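Fellholm open day, 7/7/21

Back from Fellholm, typing this up before I lose my notes. Left Ellau early, 68 miles, parking was a mess. Queue at the gate, 15 minutes. Badge printed with somebody else's company on it, wore it anyway.

First stop the Cudeck hall, shelving mostly. Shop shelving, pantry shelving, a wall of hooks. Nice stuff but heavy, and the guide was going at a trot. They've redone the floor since March and it's so much quieter in there. Prices only on request – annoying.

Then coffee. Bad coffee, good rolls.

Khosravi room was what I came for. Snack counter layouts, small ones, for kiosks and station shops. I've got 18 feet of counter at home and no idea what to do with it, so I took my time here and let the group go on ahead. Clear acrylic risers, wicker baskets for baked things, a plain cream tray in the middle. I like the mix more than I expected. Baskets warm it up, the acrylic lets you see what your getting. Red Coke bottles on a two-step rack look great, six is plenty. Wouldn't put cake in a basket myself – crumbs.
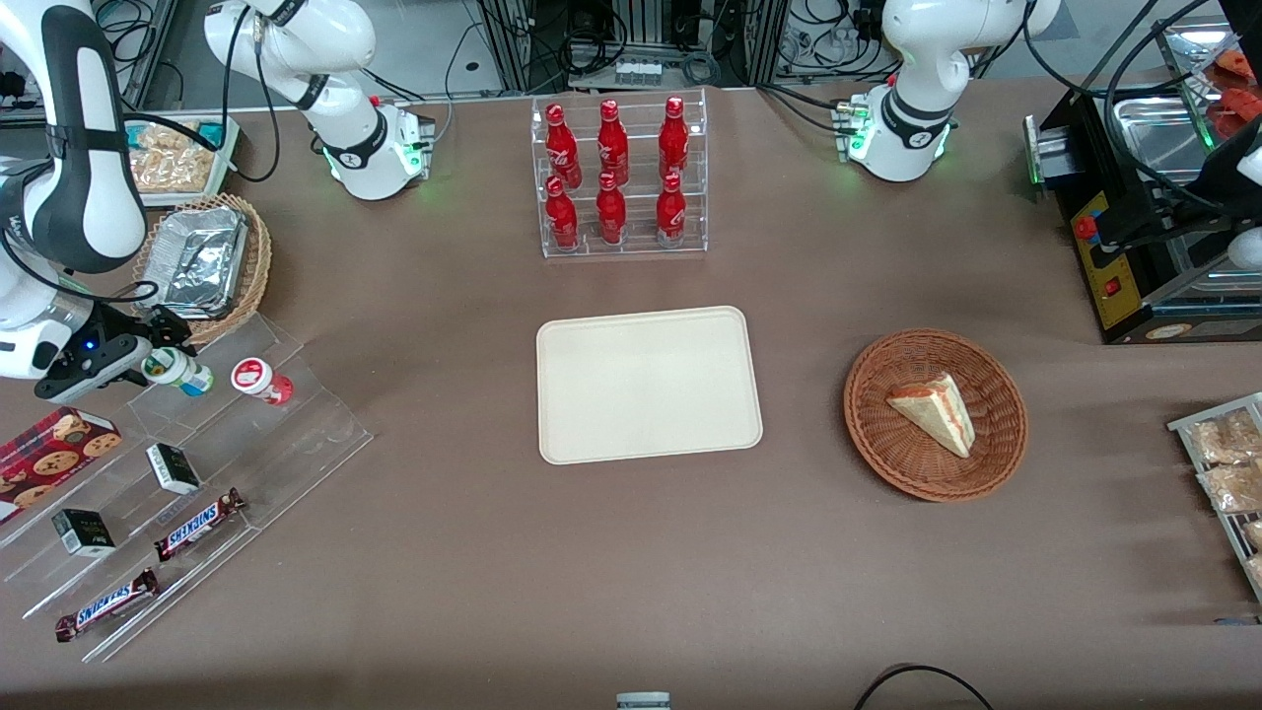 Stepped stands and the cream tray, both photos. 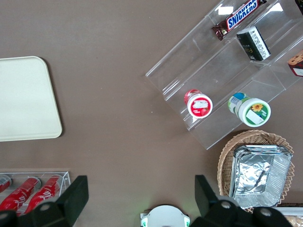 Asked about cleaning the acrylic. Soft cloth, no spray with alchohol in it, same as I was told last time. Scratches do show after a year or so, they admitted that. Replacement panels sold singly, good to know.

Missed the talk at the end, the room holds 77 and was full by the time I got up the stairs. Grabbed a catalog instead. Order forms are in the back, need to measure the counter again before I send anything.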